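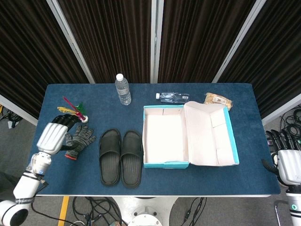

*Station at Brelinico, both arms at rest height over the table. Slippers and open box in the middle.*

**Visit report: Brelinico, Pundport site**
Tuesday, January 3, 2023

The purpose of the visit was to see how Brelinico records demonstrations for its two-armed stations, and to judge whether the method would suit our own packing bench at Cieślak. I was on site from mid-morning until late afternoon. Genowefa Sadowski, who runs the recording floor, took me round and answered most of the questions below.

## Layout

The floor is divided into bays by light grey metal posts with dark brown pleated curtains hung between them. The curtains cut down on visual clutter behind the table and stop one operator from being distracted by the next. They do little for noise. Flooring is grey carpet throughout, and cables are laid directly on it. I would want covers over them before letting our people walk about in there.

Each bay has one table. The one I spent most time at has a white pedestal and a dark blue cloth top, felt-like to look at, with rounded corners. Sadowski said the cloth was chosen after trials with a bare surface, where light objects slid away from the fingers at first contact. With cloth they stay where they are pushed. The drawback is that a policy trained on cloth may not carry over to a hard bench, and they have not tested this in any serious way. Our bench is steel, so I noted it as an open point.

## The arms and hands

The arms are white, in segments, with black rings at the joints. The hands have dark fingers that curl downwards when idle. I asked why they had gone for hands with fingers when a two-jaw gripper would be cheaper and easier to service. The answer was that the customer task list includes soft goods and footwear, and the two-jaw version kept pinching the material instead of lifting it. I have no figures on this, only the statement.

## How a task is shown

Two methods are in use.

1. **Remote control.** The operator sits outside the curtain with a headset and a pair of sensing gloves. The arms follow the operator's wrists and the fingers follow the operator's fingers, with scaling. Nearly all recording is done this way.
2. **Hand guiding.** The arm is put into a compliant mode and moved by hand, one arm at a time. It is used for setting start poses and for short corrections, and only with the second arm locked.

The main task during my visit was putting a pair of slippers into a shoebox and closing the lid. The slippers start side by side with the toes towards the back of the table. The box starts open to their right, lid unfolded and lying flat. The operator picks with the left hand, passes to the right if needed, places, and then folds the lid over with both.

The lid is the hard part. It has creased inner flaps which do not lie at the same angle from one run to the next, and the operator has very little sense of touch through the gloves. I watched several attempts where the slippers went in without trouble and the lid was then pushed out of square. These runs are kept but marked, and the marked ones are left out of the first round of training.

Other objects are left on the table on purpose. In the bay I watched there was a grey knit glove with a red-orange cuff, a shuttlecock-like toy with coloured feathers, two clear water bottles (one standing, one on its side) and a small bag of snack food. They serve as clutter during the shoebox task and become the target in others. The list is changed between sessions. Clear bottles and clear packaging are reported as the worst items for the cameras, and a bottle lying down is worse than one standing up.

## Numbers given

- 169 accepted runs of the shoebox task so far
- 140 of them by remote control alone, the rest with a hand-guided correction at some point
- 54 seconds for an accepted run, median
- 8 operators trained

The median seemed long to me for a pair of slippers. Sadowski's view is that speed should be left alone at this stage, as hurried operators produce jerky wrist motion, and the jerks are learned along with everything else. She showed me two traces on screen, one from an operator's first day and one from the same operator a fortnight later. The second was visibly smoother and not much slower.

Recording software is Nuvudow, run locally. Each run is stored with joint positions, hand positions, the camera streams and a free text note. The note field was blank in most of the runs I was shown.

## Trying it

I was given a short turn at the controls. Moving the arms was easy within a few minutes. Judging depth was not - I closed the fingers short of the slipper strap more than once, and on one attempt pressed the hand into the cloth hard enough to trip the force limit. Resetting after a trip takes a button press and a return to the start pose. The scaling between my hand and the robot's was set for someone with smaller hands, and changing it needs a restart of the session.

## Points for us

- Ask for a trial on a steel surface before discussing price.
- Our cartons have tuck flaps. These were not demonstrated, and the lid results suggest they will be difficult.
- Operator training is quoted separately. Get this in writing.
- Check floor space. The bay itself is compact, but the operator's seat and the cable runs add to it.

Sadowski has offered a second visit in February, when the same task should be running from a trained policy. I have said yes in principle, and will bring six of our own cartons.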